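Old computers find new homes as Doltemmont library drive passes its target

26 Jul 2023

It has been a long, wet winter in Doltemmont, and anybody who has walked past the library on a Saturday morning will have seen the queue of people under umbrellas, most of them with a computer wrapped in a towel or a garbage bag. The town's computer drive, which began in May with a couple of trestle tables and a hand-lettered sign, has now taken in 757 machines, and the organisers are still a bit stunned by it all.

The hope at the beginning was for 400. Those first tables went up in the foyer, next to the large print books, and by the second weekend the whole lot had to be shifted into the old reading room at the back (the one with the lovely windows and the heater that knocks). Machines have come from farms out along Jenell Road, from the primary school, from a dentist who was closing up, and from a great many spare bedrooms where they had been sitting under a pile of jumpers for years.

Each computer has its storage wiped before anything else is done with it, and owners can ask for a slip of paper to say so. After that it is checked over, given a good dust, and either set up for a new household or kept for parts. The library has a waiting list of families and pensioners who would like one, and there is no charge and no form longer than a page. 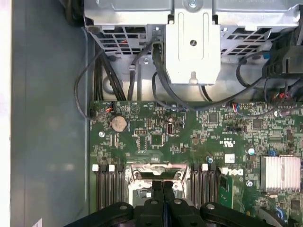

The motherboard and silver drive cage inside an open desktop computer.

The drive grew out of something quite ordinary. When the bank branch on Noguchi Street shut its doors last year, the library found itself helping more and more people with bills, bookings and medical forms, and there were only so many public computers to go around. Staff began to notice the same faces waiting patiently by the newspapers, some of them having come in on the early bus from Prura, and it seemed a shame when so many perfectly good machines were gathering dust a few streets away.

So far 70 computers have gone out to homes in the district, and more will follow over the next few weeks as the checking catches up with the giving. Beginners' sessions are held in the reading room on weekday afternoons, with tea and usually a slice, and you are welcome to come along even if you only want to learn how to send a photo to the grandkids.

Donations will be taken until the shelves are full, which the library reckons will be when the tally gets to 800. Desktops, laptops, keyboards and mice are all welcome. Please hang on to your old printers, as there is simply no room left for them, and ring the front desk first if you have more than a carload to bring in.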